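Gordon Hiebert on forty-odd years of other people's pianos

Words: Brittany Nguyen
March 2018

He's late and then I'm later. Parking in Pratomell on a school day, forget it. When I get to the diner Gordon Hiebert has a booth by the window, coffee already half gone, tool bag on the seat next to him like a second guest. He has a church upright at one thirty. We have to be quick, he says, and then talks for nearly two hours anyway.

He started at 18. Not because he played. "I played badly. I still do. I can do the first page of a lot of things." He needed a job and the Kwiatkowski shop on Mill Street had a card in the window, help wanted, must lift. So he lifted. Moved uprights for a couple of winters, up porch steps mostly, before old Mr. Kwiatkowski sat him down in the back room with a tuning lever and one note.

"One note. The A. He went to lunch and told me to get the three strings to agree with each other. He came back and they did not agree. So he went home, and I stayed there."

How long till you got it?

"That note? A week. The rest of the piano, I don't know, five years before I'd want to hear it again."

Listening for the beats

I ask the question everyone asks, do you need perfect pitch. He makes a face. No. He says it would probably get in the way. What he listens for is beats, the slow wobble you get when two strings are nearly the same and not quite. You slow the wobble down. When it should stop, you make it stop. When it's supposed to keep going at a certain speed you leave it alone, and that last part is most of the craft, apparently.

"People think in tune means every interval is pure. You can't have that on a piano. You fix one and you've wrecked the one next door. So you spread it out, everybody gets a little bit of the problem." He likes this, you can tell he's said it before. "My wife says it's the only time I'm fair."

He has an app on his phone for it now. Uses it for the first pass when a piano is badly flat, then shuts it off. Younger tuners leave it on the whole way and he doesn't mind, says some of them are better than him. Says that twice.

The ledgers

Every job goes in a ledger. Green cloth covers, he's on the sixth or seventh. The last entry as of this morning is number 3251, a spinet out past the county line with a marble under the keys. Each line has the piano, the serial if he could read it, the pitch when he got there, and then whatever else seemed worth writing down. I got to look at a few pages. Some of what's in there:

Dog bites, not hard.
Middle pedal does nothing, has never done anything, owner happy.
Birdseed again.
Do not mention the brother.

"That last one is from the eighties. I can't remember who the brother was. I still wouldn't mention him."

The marble got out fine, in case you were wondering. Pencils are the most common thing he finds. Then coins, then hair pins. Once a whole set of house keys, and the family had changed the locks over it.

What kills a piano

Heat. Dry heat mainly. He is on something of a crusade about this, and the coffee got topped up while he was on it so I'll just give you the short version. Don't put it on the outside wall, don't put it over the vent, don't put it next to the wood stove no matter how nice it looks there. Put a cheap humidity gauge on the shelf and look at it. If the needle is way down all winter the soundboard is shrinking and the pins are getting loose and then you call him in April and he has to tell you.

"I hate April. April is when I find out what everybody did."

And the free ones. People see a free piano online and pay movers to bring it home, and then they call the tuner. He wishes they'd call before. He'll go look at one for the price of gas. Last year he talked a young couple in Osolow out of a gorgeous carved thing with a cracked plate and they were so dissapointed they didn't offer him a glass of water. They sent a card at Christmas, though. They'd found a plain brown studio upright from a school and their daughter was on her second book.

Does it bother him, how many get thrown out? Long pause here. He watches a truck back up across the street.

"It used to. I'd try to save them all, I had four in the garage. But there were just so many built, and they're machines, they wear out. Felt wears out. You wouldn't cry about a washing machine." Then: "I kept one of the four."

Schools are the hard part

The district used to have him twice a year for every piano in every building. Now it's when someone complains. Some of the music rooms have sold theirs and gone to keyboards, and he gets it, he does, the keyboards don't need him. What bugs him is the practice rooms. A kid practicing on a sour piano learns to stop hearing it, he says. The ear gives up. He'll do those at the end of the day for less than he should, and I'm told by two different teachers that sometimes it's for nothing, but he wouldn't talk about that so I'll leave it there.

He did want to talk about Okard. It's the repair school over in the next county, a one year course, small. He goes over a few times a term to teach action regulation. His rule for students is that they take apart the whole action in the first week and put it back together in the last. In between it sits on a bench looking accusing.

"They label everything. Then the labels fall off. That's the course."

Are there enough of them coming up? He thinks so, just barely. One of last year's class has already taken over the north half of his route, the long drives, and she's got a better van then he does.

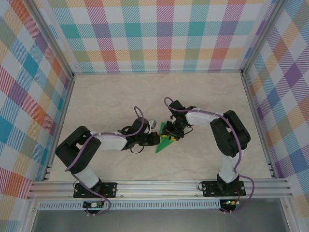
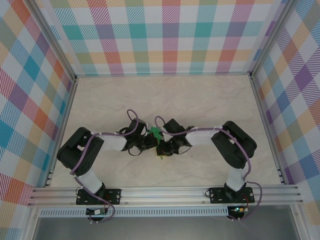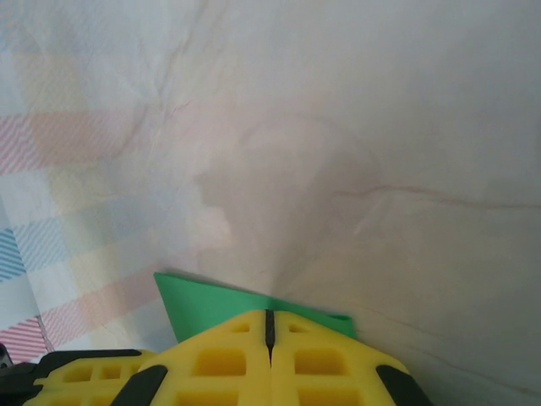 A few quick ones before he had to go

Favorite piano he ever tuned? A beat up old grand in a Pratomell dance studio, rings all over the lid from coffee cups. "Sounded like a bell in a barn. They had no idea."

Worst? He won't say. Still a customer.

What does he listen to in the car? Ball games. Talk. No music on a working day, his ears are tired by then.

How often should a normal person get theirs tuned? Once a year if nobody's fussy, twice if somebody is. New piano, more than that at first, the strings are still stretching.

Can you do it yourself? "You can. Get a proper lever, don't use a socket wrench, and go slow. Small moves. You'll break a string, everybody does. Wear glasses." He digs in the bag and shows me a coil of wire, then has to find the lid it came with, which takes a while, it's on the floor.

Retiring? He says he tried it for two months and painted the fence. Then the Methodist church called about a sticking key and he was in the van before he'd hung up the phone.

It was one twenty when he looked at the clock. He paid for both coffees, wouldn't hear about it, and left his gloves in the booth. I ran them out to him at the light.

Gordon Hiebert takes calls in the evening, after supper. He asked me not to print the number, ask at the Kwiatkowski shop and they'll pass it on.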